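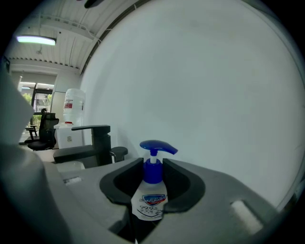

Home Opinion Letters Subscribe
Last updated 14/11/2020

Keep the pump bottle, but buy it once

By Hashini Gazi

A pump bottle of hand soap is a good object. It stands by the tap, it works with an elbow if your hands are filthy, and it doesn't leave a grey puddle the way a bar does. My complaint is with throwing it out.

In our office kitchen at Rotdale we went through 33 of them in the year to September. Every one had a working pump when it went in the bin. The pump is the part that costs the most to make and the hardest part to recycle, with a metal spring inside the plastic on most of the ones I've pulled apart.

The labels don't help. "99.9" in dark numerals sells a bottle. Whether it can be opened and filled again gets a line on the back, if it gets one at all. I would swap the first for the second. Washing properly, for long enough, does most of the work, and any ordinary soap will do it.

We now buy refill in bulk and decant it with a funnel. Rinse the bottle first and let it dry overnight. Run hot water through the pump when it gets sticky. The same bottles have been going for months.

Councils could push this along by putting refill taps in libraries and pools. Supermarkets could give refills a shelf at eye level instead of down beside the mop heads. I'd also like to see spare pumps sold on their own.

Comments (3)

Gunther Lindemann: Bar soap. Drain the dish. Problem solved.

Myfanwy Wogan: Our school did this and the thin refill squirted everywhere. Check what the pump is meant for before you buy a drum of it.

Lakmal Saha: Where do you get the bulk stuff? Nowhere near me sells it.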